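Home | Grants | Reports | Contact

Hopkin Fund: Progress Report, Second Period
Lirnevska Reading Rooms 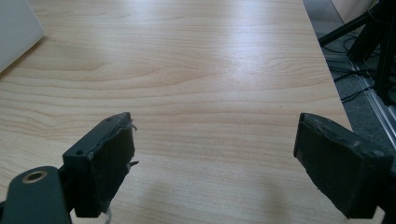 By Satish Nambiar, project lead
Print this page | E-mail this page

The second grant payment was received in March and has gone mostly to furniture, book stock and evening staffing. Both rooms, Lirnevska and Sallasex, are now open four evenings a week.

Membership stands at 651. The target for this period was 600, so we are ahead, but the growth is uneven. Sallasex accounts for most of the new cards and Lirnevska has been flat since the bus route changed. We have asked the bus company for a later Tuesday service and are waiting for a reply.

Tables: we budgeted for 50 seats across the two rooms and have 30 in use. The remaining chairs were delivered with the wrong fittings and went back to Astaver, who have agreed to replace them at no charge. Wood tabletops were chosen over painted ones after members at Sallasex asked for them. This added to the cost and was covered from the shelving line.

The homework sessions had 62 children registered at the end of the period. Attendance drops after 6:30 p.m. - we plan to start half an hour earlier next term.

Spending is within budget except for heating at Lirnevska, where the old boiler needed two repairs. A quote for a new one is attached as Appendix B. We would like to discuss moving unspent training money to cover part of it before the next payment is released.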